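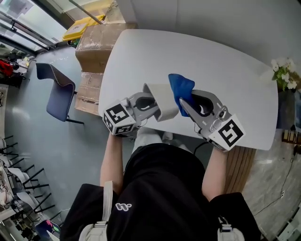 Grigoris Nikolaidis holds that a dry wipe is wasted effort on melamine foam, and that the block should go on damp with the cloth following in the same pass. Written down here at his request, as it disagrees with what I put in the June entry. I still think the cloth matters more than the block. Both views get tested below.

Saturday, bench notes, surface cleaning. R. Solberg

Purpose: settle a wiping order for matte white tops before we write the sheet for Leklow. Their tables come back with pencil, cup rings and a gray haze near the front edge where forearms rest. The haze is the hard one. Matte finish holds it, and rubbing harder gives a shiny patch that looks worse than the dirt.

Test piece: offcut of white board, matte, corners rounded by hand to match the tables. Marked off in 60 mm squares with tape. Soiled with soft pencil, cold tea and hand cream, left overnight.

Cloths: blue microfiber from Limard, washed twice without softener. Folded in four, turned to a clean face after every square. Old yellow ones not used, they shed.

Blocks: plain white melamine foam, cut in half. New half for each row.

Water: tap, 275 ml in the small tub, no detergent for rows A to C. Row D had two drops of the Oláh soap.

Row A, cloth only, dry. Pencil smeared. Tea ring unchanged. Cream spread out thin and then would not lift. Stopped.

Row B, cloth only, damp. Tea gone in 42 strokes. Pencil faint but readable at a low angle. Cream mostly gone.

Row C, damp block, then damp cloth in a second pass. Pencil gone. Tea gone. Slight polish on two squares where I leaned on the block. The foam leaves a white slurry in the finish and if it dries before the cloth reaches it the square looks chalky. Had to rewet.

Row D, as C but with soap. Cream came off faster. Needed an extra rinse or the cloth dragged.

Row E, Grigoris's way: block in one hand, cloth in the other, cloth trailing the block by a hand's width. No chalk. Polish on one square only, and fainter. Awkward at the corners, where the cloth hand gets there first and has to wait. He says lift the block early and finish the corner with the cloth. Tried it, works.

So he is right about the slurry. I am keeping my point about pressure: every polished square was from the block, none from the cloth.

For the sheet: soap first on the front edge only, rinse, then row E over the whole top. Light hand on the block. Change the cloth face often.

Open items:
Gloss reading on the polished squares. Meter is at Hunach until next week.
Stock record still says 1,562 blocks. I think that is pieces after cutting. Check before reordering.
Repeat row E left-handed.
Row A board kept on the top shelf, do not clean it.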